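August on the back porch

I meant to write about tomatoes this month, and I will get to them, but first I have to tell you about the swap shelf, because it has taken over my summer in the best way.

If you missed the spring newsletter: I put an old bookcase out on the porch at Dillier Street with a sign that said TAKE A JAR, LEAVE A JAR. I figured I'd get a few dusty mason jars and maybe somebody's extra chutney. Well! By the middle of June I had run out of shelf and was stacking things on the steps, and my husband was climbing over pickled beets to get the mail.

So far the runaway favorite has been Elvira Cárdenas's peach and jalapeño jam. She brought over 25 half-pints and they were gone before supper (I kept two, I'm only human). A bunch of you wrote in asking for the recipe and she says I can share it as long as I pass along her one rule, which is that you do not peel the peaches. Wash them, rub the fuzz off with a dish towel, chop them small, skins and all. The skins turn the whole pot this gorgeous sunset color and you save yourself an hour of standing there with slippery fruit. Equal weights of peaches and sugar seemed like a lot to me, so I went down to a bit more than half the sugar and used the low-sugar pectin, and it set up fine. Follow the times on the pectin box for the canning part, please. I don't want any phone calls.

For the peppers, she uses two big ones for a full pot, seeds out. I used four and left some seeds in and my sister-in-law had to leave the table. So two.

Now, tomatoes. Mine have been slow. I planted the Gulyás ones again, the seeds I got from the old couple on the corner whose name they carry, and they always sulk until the nights stay warm and then come on all at once. Last year I was drowning in them and this year I've got a windowsill's worth. If yours are splitting, it's the watering. I go out at 6 in the morning now with my coffee and give them a long slow drink every other day, where I used to wave the hose at them every evening and call it good. Much happier plants, and I get to hear the wrens. 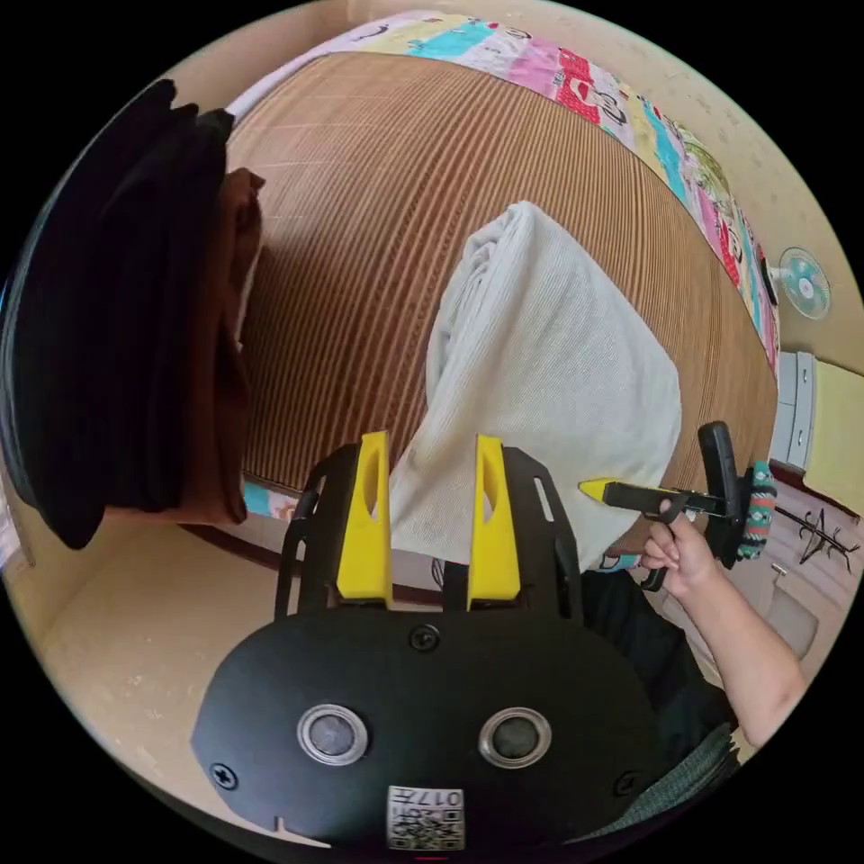

Black and yellow, with 017 on the label.

Anyway, back to canning, because I had questions in my inbox about lids. Yes, you can reuse the rings as long as they aren't rusty or bent. No, please don't reuse the flat lids for sealing! Save those for dry beans or buttons or whatever's in your pantry. I label mine with a big X in marker so I can't fool myself in the middle of a batch, when I'm sweaty and one lid short and willing to believe anything.

I also finally tried freezing my tomatoes whole, which Elvira has been after me to do for years. You just core them, put them on a cookie sheet, freeze them hard and tip them in a bag. When you want sauce you run them under warm water and the skins slide right off in your hand. I stood at the sink giggling like a kid. Why have I been blanching these things my whole adult life??

A couple of housekeeping notes. The swap shelf stays up through the end of the month, and then I need the porch back for firewood. We're at 100 jars in and out so far if my tally on the back of the door is right, and it may not be, as the cat sits on the pencil. Please put a date on anything you leave, and write what's in it, even if you think it's obvious. I have a jar here marked "Nomness" in purple ink and that's all it says. It's delicious. I think there's plum in it. Whoever you are, come forward, I want to know about the spice.

Next month is apples, and I'm hunting for a food mill with a crank that doesn't wobble. If you've got one you love, write and tell me which it is. Mine threw a screw into the applesauce last fall and I'm still a little nervous every time I open a jar.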